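# 关于 Brarside 机械臂课程组

Brarside 机械臂课程组是校内的选修课程兼社团，面向已修完基础编程和线性代数的学生。课程主线是单臂抓取：标定、示教、轨迹规划、末端控制和记录。组内不设讲座制课时，全部教学围绕工作台进行，理论部分以讲义形式提前发放。

课程由 Ming-te Ho 负责，Aparecida Caldeira 分管标定与安全考核，Hülya Yalçınkaya 分管数据整理和期末评审。学生以五人为一组，每学期共设 10 个工位时段，时段由各组自行协商。

## 课程内容

第一阶段为坐标系与标定。学生须独立完成工具坐标系和台面坐标系的建立，并提交误差记录。标定结果未经复核，不得进入第二阶段。复核时由另一组的学生重复同一流程，两份结果的差值超出讲义附录 B 的限值时，双方均需重做。

第二阶段为单物体抓取。目标物采用仿真食品模型，形状以弯曲、多棱、扁平三类为主，各自对应不同的接近方向和开合宽度。以香蕉模型为例，夹爪自上方垂直下降，两指分置于弯曲部分两侧，下降之前夹爪须处于张开状态。学生需在记录表中填写接近高度、腕部转角和闭合指令值。 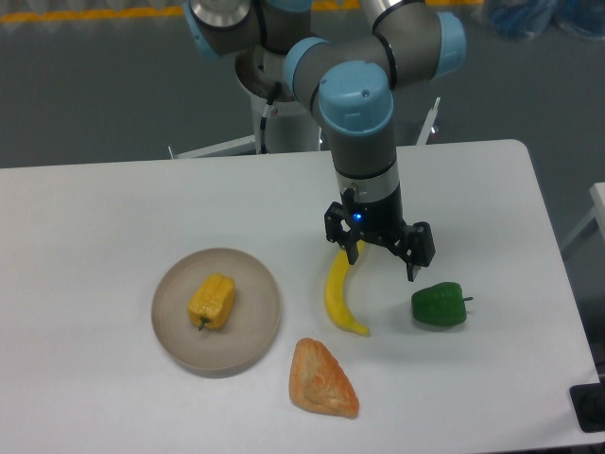

闭合指令值不得沿用上一组的数据。各组使用的指垫磨损程度不同，同一数值在不同指垫上的夹持力有明显差异。指垫由各组领取后自行登记，更换时在台账上注明日期和更换人。

第三阶段为多物体台面。台面上同时放置若干模型和一个圆盘，任务以文字指令给出，例如“将香蕉放入盘中”。盘内可能已有其他物体，放置点需要避让。本阶段评分分为四项：

- 指令与目标物的对应是否正确；
- 接近过程中是否触碰非目标物；
- 放置后物体是否完整位于盘沿以内；
- 记录是否足以让他人复现该次操作。

第四项的权重最高。历届学生在前三项上的得分差距较小，失分集中在记录缺项，常见的有未写初始摆放、未写夹爪初始宽度、未注明所用标定文件的版本。

## 软件与记录格式

轨迹规划使用组内维护的工具包 Clorkico，记录与回放使用 Fultitz。两者均由历届学生编写，代码存放于校内仓库，修改须经合并审查。Clorkico 目前的版本号为 26，接口与前一版本不兼容，旧讲义中的示例命令需按迁移说明改写。

每次操作形成一条记录，包含关节角序列、末端位姿、夹爪状态、俯视画面和文字指令。现有记录共 261 条，其中失败记录与成功记录同等保存，并标注失败阶段。失败记录不得删除，也不得在事后补写原因，原因栏须当场填写；无法判断时填“未定”。
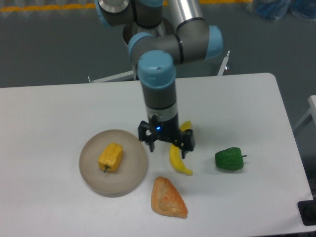 Feng-yi Ng：原因栏填“未定”的条目，第一学期我交了很多，当时担心扣分。后来做放置误差分析，最有用的恰好是这一批。建议新生把“未定”和“未填”分清楚，前者可以检索，后者只能重做。另外，下降段的速度上限请写进记录，仅写“默认”无法复现，Clorkico 各版本的默认值并不一致。

上述建议已纳入现行记录表。速度上限一栏改为必填，“默认”不再作为有效填写内容，Fultitz 在导入时会退回此类条目。

## 台面管理

初始摆放由出题组决定，操作组不得移动。摆放原则如下：相邻物体之间须留出夹爪张开后的宽度；同类不同色的物体可同时出现，例如黄色和绿色的甜椒，用于检验指令中颜色词的处理；圆盘可预先放入一件物体。
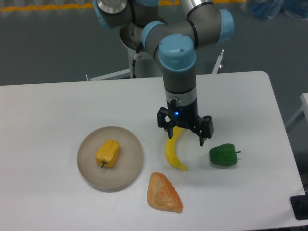

第三阶段台面：香蕉位于夹爪下方，黄色甜椒在盘内，绿色甜椒在右侧。

操作期间，机械臂工作范围内不得放置个人物品。调整模型位置之前，须先停止程序并由同组另一人口头确认。未通过安全考核的学生可以参与记录和出题，不得操作示教器。考核每学期安排两次，未通过者可申请一次补考。

## 竞赛与项目

课程组每年 11 月参加 Poon 校际抓取赛。参赛队由完成第三阶段的学生组成，名额为 5 人，选拔依据为阶段成绩和记录质量，不另设面试。赛前训练使用与课程相同的台面，赛题中未公开的物体不做针对性准备。

Mercedes Paucar 目前主持一个学生项目，内容为同一指令在不同初始摆放下的轨迹差异。该项目使用课程记录作为数据来源，结题报告存放于组内仓库的 reports 目录。有意加入者需先阅读数据说明，并完成一份不少于两页的复现报告，复现对象可在现有记录中任选。

## 报名

报名材料包括：先修课程成绩单、一段自行编写的代码、可用时段表。代码语言不限，需附运行说明，无法运行的代码视为未提交。材料交至课程组邮箱，标题注明姓名和拟参加的学期。

旁听申请单独处理，旁听者不占工位时段，可领取讲义，不参加考核。仓库的只读权限在提交数据使用承诺书后开通。

本页内容更新于 2022-08-07。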